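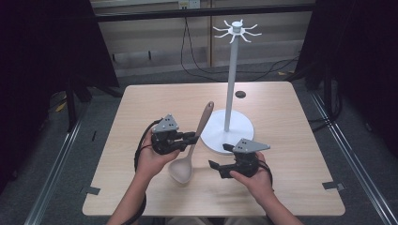

Figure 4. The spoon and the hanging stand on the small table. Photo: Gridier project, Zukau, July 2, 2019.

4. Where the spoon lives

I'll start with the spoon, as it gave me more to write about than everything else in the study put together. When I planned the home visits I thought the knives would be the interesting bit. People have strong feelings about knives, they own blocks for them and argue over magnets. But knives more or less stay where they're put. The wooden spoon is out on the worktop half the day, then in a jar, then in the sink, then propped on the edge of a pan, and if you ask someone where it belongs you often get a long pause and a laugh.

The stand in Figure 4 is the type we settled on for the second half of the work. It has a round flat base, a thin upright pole and a ring of curved arms at the top, eight of them, so whatever hangs from it can be reached from any side. I was rather fond of it by the end. The spoon is as ordinary as they come: wide oval bowl, long handle, smooth all over, with a rounded tip. I wanted it ordinary. In the Trarkora visits (section 2) people kept showing me their nicest spoon, and the nicest spoon is hardly ever the one that gets used.

Now, the trouble with hanging a spoon is that you have to want to. A jar asks nothing of you. You drop the handle in and walk off. A hook asks you to look up, find a free arm and line the thing up with it, and all this at the very moment your onions are catching. One household told me that they hung everything up on Sunday-best occasions and used a mug the rest of the time, and I suspect that's true of plenty of homes with a stand like this one!

Then there's the matter of the hole. Plenty of wooden spoons are sold without one, and a spoon with no hole can't go on a hook unless you add a loop of string or drill it yourself. I tried both at home. String works well enough but gets grubby, and drilling is fine if you go slowly and sand the edges afterwards (I split one by rushing, so learn from me). Several families had simply given up and kept a stand for the metal and plastic tools, with the wooden ones lying loose beside it. I started calling these the "foot of the stand" spoons in my notes, and the name stuck.

I'd like to say a word for the foot of the stand, as it's easy to write it off as untidiness. It isn't a bad place. The spoon is near the other tools, it's quick to pick up, and the handle can point whichever way suits the cook. In the Pugh flats, where the kitchens are tiny, people were quite particular about this. They laid the spoon at a slant with the bowl towards them, and they got cross if somebody else turned it round. I hadn't expected that at all. To my eye it was a spoon left out, and to them it had been put away.

Height mattered too, more than I'd guessed. The arms of a tall stand sit well above the worktop, which is lovely when the stand is on an open table and a nuisance when it's under a wall cupboard. Four of the households had bought one and then found it wouldn't go where they'd pictured it. In two of those it ended up on the dining table, and there it began collecting things that had nothing to do with cooking: keys, a whisk that was really a cat toy, a pair of reading glasses. A stand on a table seems to invite it. Once one odd thing has gone up, the rest follow, and the spoon loses its place and goes back to the jar.

The base is the other thing people brought up. A wide flat base keeps the stand steady, but it also takes up room that could hold a chopping board, and crumbs gather along the rim. People with light wood tables liked a white stand for looks and then grumbled about turmeric. I can only agree with them, having stained mine in the first week.

What I took from all this for the next round of visits was a change in the question. I had been asking "where do you keep your spoons?", and people answered with the place they thought was proper. When I asked instead where they'd put this one down if the phone rang, I got quicker answers and far more of them, and hardly any mentioned a hook. The answers are sorted by type of kitchen in the next section, along with the ladles, which behave quite differently.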